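Home About us Programs Our people Conference services News Contact

About Skadent

Skadent is a small organization that prepares and runs professional learning meetings for people who work in the administration of colleges and universities. We are eleven employees in two offices, one in Moen and one in Rusau. Most of us worked before in a registrar's office, a residence office or a finance department, and we still think like people from those offices.

We began as a working group inside one college in Moen. At that time the staff of four neighbouring colleges met every September to compare how they had handled the start of the academic year. The meeting had no name and no budget. Each person brought a list of problems and went home with a longer list, but also with some telephone numbers. After several years the group became too large for one boardroom, and the colleges agreed to pay for a permanent secretariat. The secretariat became Skadent.

What we do

Our main work is the Skadent Autumn Meeting. It takes three days and it changes its place each year between Moen and Rusau. The last full meeting had 364 registered participants from 57 institutions. Many of them come from small colleges where one person does the job of three, and we try to set the fee so that such a college can send two people and not only one.

Beside the Autumn Meeting we offer:

Short courses in enrolment planning, residence budgeting, and the writing of policies that students can understand.

The Exchange Week, in which an employee of one institution works for five days in the same office of another institution.

Drirkier, our mentoring program for persons who are new in a management position. A participant in Drirkier is matched with a more experienced colleague from outside her or his own institution, and they speak every second week during one academic year.

A lending library of 856 items, mostly reports and handbooks from member institutions. The items are sent by post at our cost. Please return them in the same envelope if it is still in good condition.

How we prepare a program

We do not sell places on the program. Every session is proposed by a member institution and read by three persons who do not work there. For the last Autumn Meeting we received 128 proposals, and a large part of them we had to refuse. This is not pleasant, and we write to each proposer with the reasons. Some of the refused proposals have come back the next year in a better form and were among the most visited sessions.

We prefer sessions where a speaker tells what happened at one institution, with the costs and the mistakes. A session with the title "Best practices" will usually get from us a letter with the question: whose practice, and in which year? We ask that the slides have few words and that fifteen minutes are left for discussion. The chair of the session has a small bell and is allowed to use it.

Since the meeting of two years ago there is also a quiet hour after lunch on the second day. No sessions are held in this hour. Participants had told us that they travel a long way to meet colleagues and then sit from morning to evening in dark rooms, and we found that they were right. The hour has stayed in the program and it will stay.

Languages and access

The working language of our meetings is English. Several of us learned it as adults, and we know how tiring it is to follow a panel in a second language. Therefore we ask speakers to send their text one week before, and we put it at the disposal of all registered persons. Live captions are offered in the main hall. In the smaller rooms they can be arranged if you write to the office when you register.

Both of our meeting centres can be entered without stairs. In Rusau the elevator is at the back of the building, beside the cloakroom, and it is slow. Please plan a few minutes more if your next session is on the third floor.

Our members

An institution becomes a member for one academic year, from September on. The fee depends on the number of students and not on the number of employees who use our services, so please use them. Membership includes the library, a reduced fee for all courses and one vote at the general assembly. Single persons can also join, but without a vote.

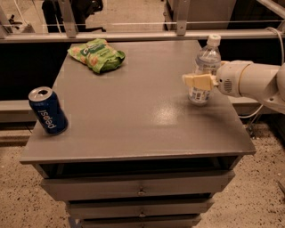 Members at smaller colleges have written to us that the vote matters less to them than the telephone: one wrote that she had called the Rusau office with a question about residence deposits, expecting to be sent a form, and was connected the same afternoon with a colleague at another college who had changed the same rule the year before. She added that she would like the course on budgeting to be one day longer, and that the exercises with the spreadsheet went too fast for those who do not work in finance. We have passed both remarks to the course leaders. The course will be given over two days from the coming term, and the spreadsheet will be sent out in advance.

How we are financed

A bit more than half of our income comes from the membership fees. The rest comes from the Autumn Meeting and from the courses. We accept exhibitors in the foyer, but they do not speak in the program and they do not receive the list of participants. The yearly accounts are sent to every member before the general assembly and can be read by other persons in our office in Moen.

Visit or write to us

The Moen office is open on working days from nine to four. The Rusau office is open in the mornings only, and in the two weeks before the Autumn Meeting it is often open until late in the evening. If you wish to use the library, please come to Moen, where the shelves are. Letters and e-mails are answered by both offices, normally within three working days.

Proposals for the next Autumn Meeting can be sent by the form under Programs. The form asks for a title, a summary of one page and the name of the institution. It cannot be saved in the middle, so we advise you to write the summary first in another place and to copy it.

This page was last revised on September 23, 2022.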